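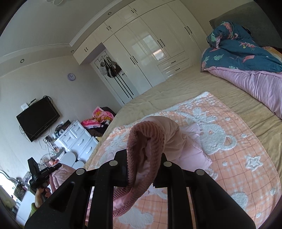 Trabajar en dos idiomas y medio

Desde hace 9 años trabajo para Ziler, una empresa pequeña que vende piezas de repuesto a talleres de varios países. El español no es mi lengua materna, lo aprendí ya adulto, y pido perdón por los errores que quedan en este blog.

En marzo la dirección decidió que todas las reuniones serían en inglés. La razón me parece comprensible: compramos a Karunaratne y vendemos a Mudard, y los dos escriben en inglés. Pero en nuestra oficina somos 17 personas y para casi todas el inglés es una lengua prestada. He notado que mis compañeros hablan menos. Quien antes discutía un precio durante media hora, ahora dice "ok" y cierra el cuaderno.

Se habla mucho de que la globalización nos hace iguales. Yo no lo veo tan claro. Un cliente de Murnidura nos devolvió un pedido de 2000 euros porque nuestra carta le pareció fría - era correcta, pero sin saludo a la familia. En su región eso se considera una falta de respeto.

Ahora escribo yo esas cartas, en un inglés muy sencillo, y pregunto siempre por la salud. El cliente volvió en julio con un pedido de 1000 euros.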